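What an open day ought to show

Most robot demonstrations I have been to were over before I had found somewhere to stand. A machine waves, picks up a can of drink, puts it down, and people clap. So I went to the open day at Semaan's workshop in Ovthorpe without expecting much, and I came away thinking that other firms should copy it.

There was no stage. There were tables with pairs of robot arms on them, people sitting beside the tables, and a printed sheet at the door that said what each pair was being asked to do. The sheet was two sides long and had no adjectives in it. I stayed at one table for most of the afternoon, where the work was with thin, bendy strips. Strips sound dull. They are also the kind of thing that robots have been bad at for as long as I have been writing about them.

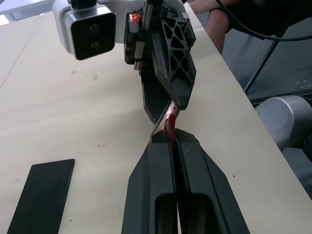

By the Ovthorpe columnist
Writes on work and machines for the Munimau newsletter

A rigid block is easy to plan for. You know where its corners are, and if you hold one end you know where the other end is. A strip of something soft goes where it likes. When two grippers have hold of it, each one changes what the other has to deal with, and a small mistake at one end turns up as a bend at the other. Anyone who has tried to thread elastic through a waistband knows this already.

I think the public is owed more of this sort of thing and less of the waving. Lelico, who make packing lines, ran an open day of their own in January, and it was a good show. It had music. The machine did its job 245 times without a fault, and a large screen kept the tally. I left knowing that it could do that one job, in that one hall, with those boxes. I had no idea what it could not do, and a buyer or a worker needs to know that first.

At Ovthorpe you could ask. I asked how often the handling of the strips went wrong, and I was shown the log for the task. It held 678 attempts, with the failures left in and a short note against each. Some of the notes were only a word long. I would not call it exciting reading, but I read 20 of them standing up and learned more than I have from any brochure.

The room helped too. The tables had ordinary bits and pieces on them and looked like places where people worked. Towards the back of mine were a toy banana and a clear tub with a white lid, and in front of them stood the little slotted stand that everything else at that table was arranged to reach.

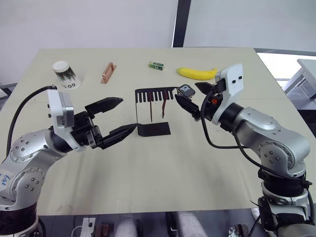

Two arms at the slotted stand, with strips hanging from its teeth.

There is a fair argument against all this. A firm that shows its failures may frighten off the people who pay for it, and most visitors have an hour at best and would like to see something happen. I heard one family decide after a few minutes that it was slow and go off for tea. They were right, it was slow. I got restless myself by four o'clock, and my feet hurt.

Still, slow is the true speed of a good deal of this work, and I would sooner my neighbours heard that from the people doing it than guessed it from a film clip. We are asked for opinions on robots all the time – whether they will take jobs, whether they should be allowed in care homes, whether the council should buy one. It is hard to hold a sensible view if all you have seen is the best minute of the best day.

My one complaint is about the chairs. Semaan had put none out for visitors, and if you want people to watch a slow thing properly they need to sit down. I have written to say so. The next open day is planned for the spring, and the sheet at the door says the strips will be on again.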